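Mazza Handheld Gripper Kit, Pair
Sold by Patamton | In stock, ships Thursday

Overview | What's in the box | Planning your budget | Returns

I get asked about this kit more than anything else on the shop, so I've finally rewritten the page (the old one was mostly a spec table and a lot of people emailed me anyway). If you're putting together a cloth-handling setup and you want people to show the task by hand before you commit to arms, start with these.

Each kit is 2 grippers, one per hand. You hold it by the upright handle and the jaws do the grabbing. I use the same pair in my own workspace and I'm pretty fussy about grip comfort, so when I say you can fold shirts with them for a whole afternoon, I've done it. My forearms had opinions the next morning but my wrists were fine!

Shirts are a great first task, by the way. Buy a few in different weights, and get at least one with buttons, because buttons are where a setup that looks good on towels starts to struggle.
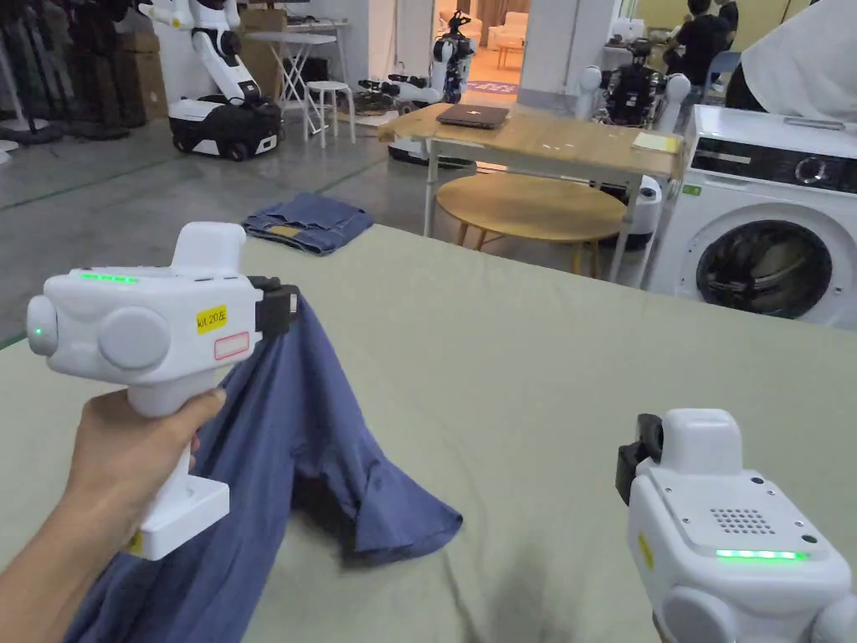
Lifting a blue button-up with one gripper of the pair. Green lights on, cloth-covered table.

What's in the box
2 handheld grippers, left and right
2 charging cables
Spare jaw pads
Yellow label sheet for numbering your kits
Hard case

Please do label them. We run several kits and before we had a system I once spent a morning hunting for the left half of a pair that was sitting in somebody's backpack.

Planning your budget

A kit costs $287 and that's for the pair. Orders of 50 kits or more get their own quote, so write to me first and don't just fill the cart.

What people forget is everything else. You'll want a decent-sized table, and a plain cloth to go over it. I like a soft green, it's easy on the eyes and most clothes stand out against it. Then garments, and more of them than you think, plus a rack to hang them on. If laundry is your end goal, put a washing machine on the list early. Used is fine. A front loader with a big round door gives you a much better loading task than a top loader does, and I wish I'd bought mine before I laid out the room and not after.

Leave floor space too! Mobile bases need more room to turn than the drawings suggest, and you'll have boxes to park somewhere until you get around to unpacking them.

If you already know which arms you're buying, check the jaw match. These jaws pair up with the Wastavo end tool straight away. For the Kistimetti you need the adapter plate, sold separately, and it tends to go out of stock in October when the school labs all order together.

Returns
30 days, in the case, with both grippers. I can't take back half a pair.

Related items: Kistimetti adapter plate | Spare jaw pads | Replacement hard case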